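柔软衣物整理作业的自动化

来自Sarkville工作札记百科
最后修订：25/07/2020　　编者：Kevin Usuga
分类：工作场所自动化｜纺织品处理｜手持夹爪

柔软衣物整理作业的自动化，说的是把衣服的抓取、展平、折叠这些活儿，一步步交给机械来做，也包括做到这一步之前，人要先干的一大堆事。我在Zolham干这行，先整理衣服，后来改成拿夹爪整理衣服，所以这个条目写得比较啰嗦，也比较偏我自己的见闻，想看公式的朋友请直接跳到别的条目去（我也不会写公式）。

名称

我们车间里没人念全称，都叫“理软货”。“硬货”是盒子、瓶子、杯子，形状固定，机器早就拿得很顺手了。软货一放下去就换一个样子，同一件上衣放十次，十次都不一样。Ospina那边的同行管它叫“叠活”，我觉得不太准确，因为真正花时间的是叠之前，得先找到领子在哪儿、袖子有没有翻出来。

基本做法

现在常见的路子是先由人示范。操作的人两手各拿一把夹爪，用它代替手指去捏、去拎、去抹平，动作记录下来，以后给双臂机器学。夹爪只有两个指垫，一开一合，你平时用五根手指偷的懒，这下全都偷不成了！我刚上手那阵子，一件薄上衣能折腾出一身汗。

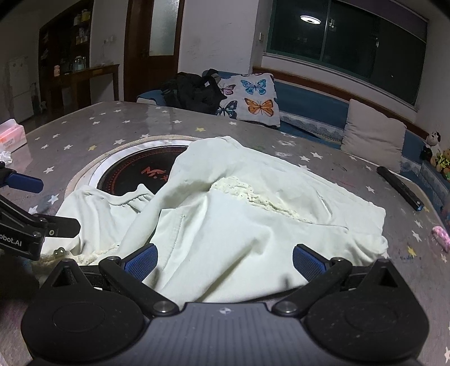
捏布有个诀窍，要捏双层，别捏单层。单层容易滑，滑了以后人会不自觉地往下压，压下去又把下面那层带起来，越理越乱。老师傅的做法是先从边上轻轻挑一点，合上，停半拍，再提。停的这半拍很要紧，学员最爱省掉它。

花边、褶皱和松紧口属于另一类麻烦。花边有孔，指垫夹上去的手感和平布不同；松紧口一松手就缩回去，你刚摆好的边又跑了。童装里这些东西特别多，所以童装在我们那儿算高难度，排班的时候大家会互相让一让，让着让着就都到我手里来了。

桌面与环境

早期大家都在很干净的工作台上练，白桌面，灯光均匀，布料颜色分明。练出来的动作换个地方就不灵。后来Goltden的项目组提议把活儿搬到普通人家那样的桌子上去做，桌上该有什么就有什么，我当时是反对的，觉得碍手碍脚，现在倒是习惯了。 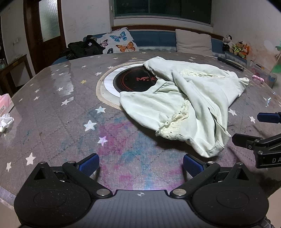 场地杂一点，对人和对机器都是考验。拿夹爪干活时，眼睛主要盯着两个指垫中间那一小块，余光顾不了太多，旁边放着什么全靠事先记住。像这种灰底带星星的桌布，上面还有一层透明的、反光的面，灯一照就是一道白亮的影子，浅色衣服搭在上头，边缘有时候真不好认。再加上衣服盖住了半块黑色圆盘，底下高出一点，布就不是平着躺的，下夹的高度得重新估。我一般会先绕着看一圈再动手，宁可慢一点。

对岗位的影响

这一段是很多人来问我的，我就多写几句。

先说人数。我们组原来有11个人做手工整理，改做夹爪示范之后，人没有减，活儿的内容变了。以前按件算，一天理完300件就可以收工回家；现在按示范的质量算，动作做得不干净要重来，件数少了很多，脑子累得多。有两位同事不喜欢这种干法，转去了包装线，我完全理解。

再说手艺。以前会叠衣服不算什么本事，新来的看两天就会。现在要把“为什么先拉这个角”讲得清清楚楚，讲给写程序的人听，讲给带的学员听，会讲的人一下子就吃香了。我自己是到这时候才发现，我叠衬衫一直是从左边开始的，问我理由，我说不上来。

还有身体。夹爪看着不大，举久了前臂和手腕是真酸。我们组后来定了规矩，连续操作之后必须放下来活动一下，桌子高度也可以各人自己调。这条规矩是吵了几次才吵下来的，开头的方案是按件数休息，遇上难理的衣服，等于没得休息。

收入方面各家差得很远，我只知道自己这边的，就不往条目里写了，免得误导人。

常见误解

“机器学会以后人就没用了。”至少我见到的情况是，学会一种衣服，马上就来另一种。平布T恤之后是针织，针织之后是带花边的，再后面还有连体的（连体的我求你们慢点来）。

“示范时动作越快越好。”快的动作往往含糊，指垫有没有真正夹住都分不清。我们内部做过一轮回看，653段记录里，有100段退回重做，被退的多半是赶出来的。

“这活儿不需要懂衣服。”要懂的。哪里有缝线，哪里能吃力，哪里一扯就变形，这些不懂，夹爪再好也白搭。

待补充

针织类和厚外套的整理方法还没有写，我手上经验不够，Ospina的同行答应在August补一节过来。夹爪指垫的更换和清洁也缺资料，欢迎直接往后面加，加的时候请写明是自己做过的还是听来的。

参见：双臂协作；示范学习；手工整理岗位培训；指垫磨损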